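May 4, 2021
By a second-year student, Material Culture module

Search this site Search

What we keep and why: my project on small things in drawers

So my project started because I couldn't think of a project. Everyone else on the module had picked something big (castles, ships, a whole cathedral in one case!) and I was sat at my nan's kitchen table in December with a cold cup of tea and no ideas at all. She was looking for a spare button and tipped half a drawer out in front of me, and I thought, well, there it is.

My question ended up being quite simple. Why do people hang on to little things they never wear or use? I mean odd earrings, broken watches, foreign coins, beads off a necklace that snapped years ago. I wrote a short survey and put it up on Tusteo, the message board our halls use, and then a neighbour passed it on to people at the Zurkia craft market as well. I was hoping for 300 replies. I got 129, and I was still pretty pleased with that, to be fair, as a few of them were very long.

The first thing I learned is that I'm bad at writing survey questions. Question two asked "Do you keep things for sentimental reasons?" and nearly everybody just put yes, so I couldn't do much with it. My tutor told me to go back and ask for one object and its story, and that worked miles better. I did 27 follow-up chats, mostly over the phone, and typed them all up myself (never again, my wrists hurt for days).

What came out most was that value and price hardly ever matched. One woman had sold a gold ring without a second thought but would not part with a plastic hair slide. A man who used to work at the Deschamps biscuit factory kept his locker key, although the building was knocked down ages ago. Loads of people kept single items from a pair in case the other turned up. I do this with gloves, so no judgement from me.

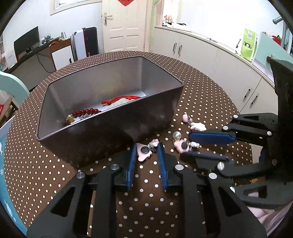 The other big thing was containers. I hadn't planned to ask where people keep all this stuff, but they kept telling me anyway, so I added it in halfway through. Biscuit tins, jam jars, shoe boxes, an old lunch box, a sock! Quite a few said the container mattered as much as what was in it, and that moving everything to a nice new jewellery box had felt wrong, so they moved it all back again. I'd love to have looked into that more. I did find one useful chapter in a library book called The Pluravon Papers, about how families sort through belongings after a house move, and I've leaned on it a fair bit in my longer write-up.

There are some problems with my results and I should own up to them. Most replies came from students or from people who like craft markets, and both groups are probably keener on bits and bobs than your average person. I also lost a few answers when I changed the form partway through. If I did it again I'd test the questions on my flatmates first and leave a lot more time for the typing up.

I'm putting the full tables in the appendix, along with the second version of the survey. My nan has asked for a printed copy in big letters, so I'm doing that over the weekend, and she did find her button in the end, it was in the sewing tin.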